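How a Town Gets Its Name, and How You Find Your Way in It

Do you know why your town has its name? Many children never ask this, and many grown-ups also don't know the answer. In this page we look at a town called Stevis and we learn how places grow, how they get names, and how people move through them.

The first name

A long time ago Stevis was not a town. It was a farm beside a river, and the farm belonged to a family with the name Aubert. People who came down the river said "we stop at Aubert", and so the place was called Aubert for many years. This happens often. A place takes the name of the person who lives there, or of a tree, a hill or a bridge.

In 1788 a bridge was built over the river. The man who collected the money for crossing was called Old Stevis. Each person with a cow had to pay him one coin, and a person without a cow paid nothing. Soon everybody said "I go to Stevis" when they wanted to cross. The new name became stronger than the old one. Today Aubert is only the name of the part of town on the north side, where the farm stood.

What is a district?

When a town becomes big, it is hard to talk about all of it at once. So people divide it into smaller parts, and such a part is called a district. Stevis has three of them:

Aubert, the oldest one, with narrow streets and the Saturday market.
Flullel, on the hill, where most of the schools are.
Pleltarance, the newest one, near the train station.

The border between two districts can be a river, a railway or a big road. Sometimes it is only a line on the map, and your left neighbor lives in Flullel while you live in Pleltarance. You will not feel anything when you step over it!

How do people travel there?

The center of all traffic in Stevis is the bus station. It lies next to the train station, and between them there is a tunnel for walking, 200 steps long if your legs are short. The bus to Flullel is number 10. It goes up the hill slowly and can carry up to 564 school children in one morning -- of course not all in the same bus, it must drive many times.

In Aubert there are almost no buses, for the streets are too narrow. There people walk or take the bicycle. If you visit in April, the river is sometimes high and the path beside it is closed, so you must go over the bridge.

Try it yourself

Take a map of your own town and a pencil. Look for the oldest street, the river if you have one, and the station. Then ask an older person what this place was called when they were small. Write the old names next to the new ones. Maybe you find a name that is not on any map anymore, and then please write it very clearly.

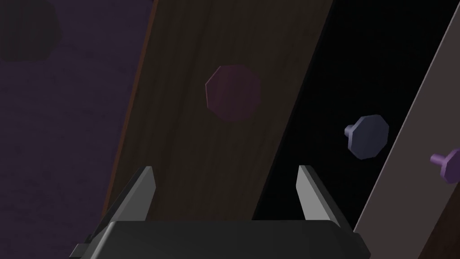 Boyang Li wrote to us: My grandmother still says Aubert when she means the whole town, and she gets letters with this name on them. The post office always brings them to the right door. In my class we did the map with the old names and we found a street that was called Goose Lane before. Now it is Station Road, but I like Goose Lane more.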